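Perncombe Ground Station Guide
Home Contents Receiver Antenna Tracking Downloads Contact
Search this guide Enter keywords Go

Section 7. Setting Up Your First Satellite Pass

By now the antenna is on its mast, the cable is run indoors, and the Perncombe receiver has its steady green light. Now for the fun part! In this section you'll tell the station where it lives, load fresh orbit data, and record a weather satellite as it comes over the horizon.

Set aside an evening for it. Crescencio Alcaraz, who wrote the tracking software, still does a practice run every time he moves his own station, and he's been at this for years.

7.1 Enter your location

1. Open the Station tab and choose New Site.
2. Type a site name. Short names fit the pass list better (our test sites are called Bernarstead and Nalatville).
3. Enter latitude and longitude in decimal degrees. West and south are negative.
4. Enter your height above sea level in meters, then click Save.

CAUTION: A missing minus sign puts your station on the wrong side of the planet. The software will accept it happily and give you a beautiful list of passes for somebody else.

7.2 Load orbit data

1. Go to Tracking, then Orbit Files.
2. Click Fetch. The list fills in after a few seconds.
3. Check the date beside each satellite. Anything more than 7 days old is shown in orange.
4. Tick the satellites you want to follow and click Apply.
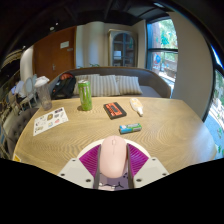 Do I have to fetch new orbit data before every pass?
Once every few days is plenty for most satellites. Low orbits drift a little from the prediction as the upper atmosphere drags on them, so fetch again if your recordings start early or late.

7.3 Pick a pass

1. Open the Pass List and sort by Max Elevation.
2. Choose one that climbs above 20 degrees. Higher is better, and an overhead pass is a real treat.
3. Click Arm. The start time turns bold.

Note: Times are shown in UTC unless you change them under Preferences. If your pass is at 21:00 UTC, work out what that means at your house before you put the kettle on.

7.4 Record

1. Set Gain to Auto.
2. Set the recorder to begin 120 seconds before the satellite rises.
3. Watch the waterfall display. A faint slanting line will appear, then brighten as the satellite climbs.
4. Leave Doppler Correction on. The signal slides in frequency the whole way across and the receiver follows it for you.
5. When the line fades out, click Stop and then Decode.

Expect some noisy bands at the top and bottom of your first picture. Those come from the low parts of the pass, and a clear view of the horizon helps a lot. Begoñe Miranda got her cleanest coastline yet just by moving the mast to the other end of the garage roof!

If Decode reports No Sync, see Section 9.

Previous: Antenna Alignment Next: Scheduling Unattended Passes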